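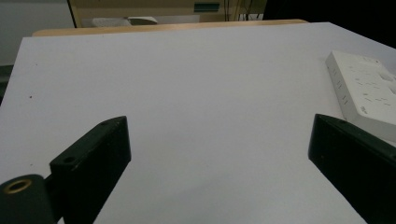 A white table, almost clean.

Reading time: 2 min
Filed under: Home & Slow Living

In September I moved to Randmont with two suitcases and forty books, and I decided that I would not buy anything for the apartment before I needed it. My mother thinks this is a sad way to live. I find it restful, but I must admit that some evenings I missed a proper lamp.

The first thing I needed was a table. I looked in Bollness, where the prices are for other people, and then in the secondhand store on Echevarría Street. There I paid 20 dollars and carried it home in 3 trips, first the legs and the screws, then the top, then my coat which I had forgotten.

White shows everything. Each crumb, each drop of coffee. In my old home we had a dark table and I cleaned it on Saturdays. Now I wipe after every meal, and I have started to like these two minutes – my head becomes quiet also.

I still do not own a sofa. A neighbor offered me one from her sister in Unlow, green and very large, and I said I will think. I have measured the door already, so maybe I want it more than I say.

Tagged: moving, small apartments, buying less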